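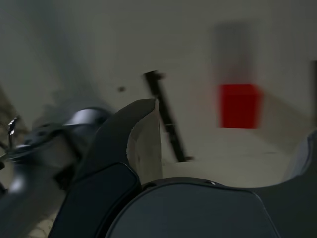 Rima Karaki thinks I'm being unfair, and that putting a block where it belongs is the first tidying anyone learns.

Maybe. I still doubt it teaches much. A cube and a marked square make a very easy kind of order – the answer is already on the table.

2 min read
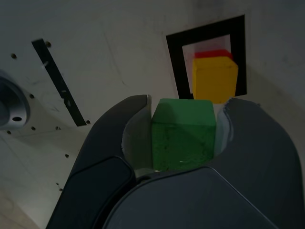 A green cube, held close.

My own shelves in Melstead have no outlines. The sorting set I bought in February came with a booklet promising "calm through placement," and it now lives under the sofa with the booklet. Real mess is mail, chargers, one glove. What square does a glove go in?

Search Search for: Go
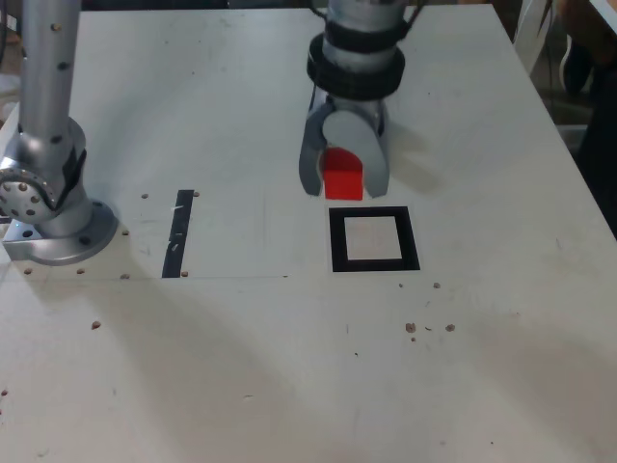
Tape the floor, then, was Dae-han Min's answer, and see whether the shoes end up inside the lines.

I tried it by the back door. The tape is still there, and so are the shoes, mostly next to it.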